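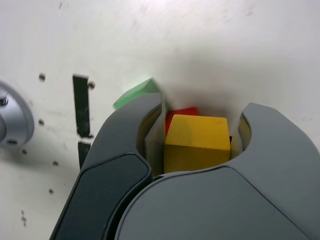
Sizing and finishing colored wooden cubes for a stacking set

Posted Mar 23, 2020 by Skileo
2 min read

I'm making a batch of plain cubes in red, green and yellow for use on a white tabletop. The test cubes are 40 mm on a side with lightly rounded edges. Two problems. First, painted faces that sit against each other overnight stick slightly and leave a mark when pulled apart. Second, I want a square marked on the table as the place to build the stack, and I don't know how much larger than the cube it should be. The table surface is matte and already scuffed, so I would prefer something removable. Paint is water-based acrylic, two coats, no topcoat.

Grondard

The sticking is called blocking. Acrylic feels dry long before it is hard. Leave the cubes spaced apart for a week at minimum, longer in a cold shop. I did a set last July and still had marks on day five. After that, sand lightly with 400 grit and put on one thin coat of water-based polyurethane. Two thin coats if the cubes will be handled a lot. Keep the rounding small – a large radius reduces the flat contact area, and a stack of three starts to lean.

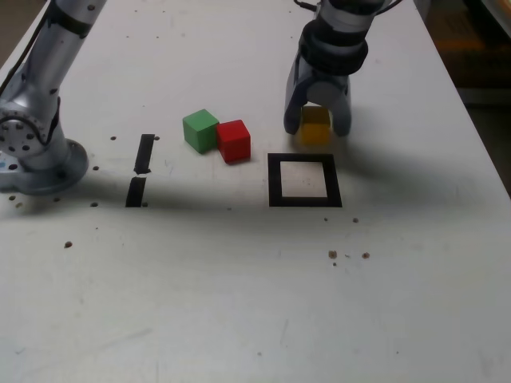

For the square, use black cloth or vinyl tape and measure the inside opening, not the outside edge of the tape. With a 40 mm cube I would make the opening 70 mm. That leaves 15 mm of white on each side when the cube is centered, enough to see an error in placement. Cut the corners square and butt them. Overlapped corners make a small step, and a cube set down on one will rock.

Hildegard Hagedorn

Agree on the cure time. One addition: wipe the table with isopropyl alcohol before taping and let it dry. Tape put over dust lifts at the ends first. Press it down with a plastic card. If you need to move the square, pull the tape back slowly at a low angle and clean off the residue before laying new tape.

Check your reds as well. Some need a third coat over pale wood.

Asside

just use wax. worked for mine

Contact | © 2020 Cáceres Workshop Help | Back to top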